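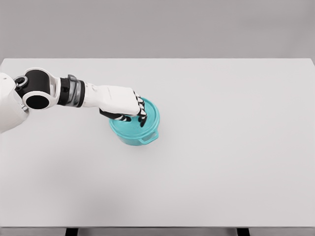 Sidex has changed the test interval for its Kornalell distress beacons from 3 years to 2. The new schedule applies from March to all units fitted to vessels registered in Jia.

Each beacon is checked for battery voltage, signal strength and a valid identity code. Units that fail on any item must be replaced before the vessel leaves harbour.

Zasis, which does the bench testing, has 103 beacons booked in so far – 70 of them from fishing boats. Owners should switch a beacon off before transport and leave the antenna folded. Test transmissions at sea are still not permitted.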